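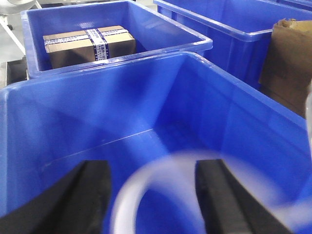
Can someone with no programming background teach a robot arm a task with the Jokel kit?

Most people can, provided they have an arm that is already set up and a free afternoon to get used to the handles. You move the handles, the arm copies you, and the software saves what you did. Writing code only comes into it if you want to change how the recordings are stored.

Jokel remote teaching kit: a long look after a winter of use
Reviewed by Embla Moen, 9th February

I've wanted to write this one up for a while, and I kept putting it off because every time I sat down to do it I ended up recording another batch instead (which probably tells you something about how I feel). The Jokel is made by Sorneck, a small outfit, and it comes as a pair of handles, a foot pedal, a bracket for a wrist camera and a box that sits between all of that and your arm. Ours cost $600 without the camera. You'll need to supply the arm and the gripper yourself.

What the handles feel like

Lovely, mostly! They're light, they don't wobble, and the squeeze for the gripper has a bit of spring in it, so your hand knows where it is even when you're looking at the screen. I have small hands and my colleague Ayodele Ogunleye has very large ones, and we both managed without touching the adjustment screws. The pedal starts and stops a recording. I stepped on it by accident more than once in my first week, and I now keep it well back under the chair.

Our work is mostly picking and placing - small boxes, awkward plastic bits, things that go from one bin to another. Boxes are easy. A beginner can get a decent box recording in a few tries. Curvy plastic is where you find out whether your controls are any good, and our white looped strips are my favorite test for that. They're bendy to look at, they have a thick blocky part partway along, and if you take hold in a silly place the rest goes off wherever it likes. I aim for the narrow stem just under the head, with the fingers coming in on both sides, and the Jokel lets me creep up on it slowly enough to get there. 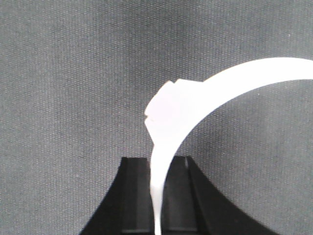

Recording and sorting

The software is plain, and I mean that kindly. Each try gets a row in a list, and you can play it back, rename it or throw it out. I've made 376 recordings so far, and the list is still quick to scroll. What I miss is a way to mark part of a try as bad. If the first half is beautiful and then I fumble the release, I have to keep the whole thing or lose the whole thing, and I've sulked over a few of those.

There's a slight delay between hand and arm. You stop noticing it after an hour or so, but fast movements come out jerky, and I'd tell anyone new to go at half the speed they think is sensible.

Setting up your space

The manual gives this half a page and it deserves more. Put the second camera somewhere it can take in the whole work surface, fix it firmly, and then leave it alone. We use a dark, felt-like surface, and pale parts show up on it very nicely. It does collect lint, so keep a brush handy.
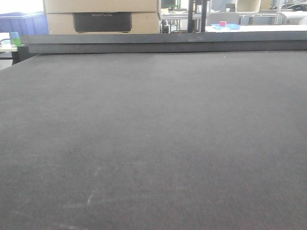

The work surface and far rail, from the fixed camera.

Compared with the Onyeka

We had the Onyeka on loan last August. With that one you hold the arm itself and push it through the motion, and for big, simple moves I liked it very much. It's more tiring, though, and your own hands keep turning up in the recordings. For fiddly plastic I'd choose the Jokel every time. Ayodele still prefers the Onyeka for stacking, and we've agreed to leave it there.

Small complaints

The cable to the pedal is too short. The bracket screws are a size I didn't own. Support took 17 days to answer my question about the pedal, though the reply was friendly and it did fix the problem.

My score: 9 out of 10. If you order one, get the longer pedal cable at the same time - it's listed separately, under spares.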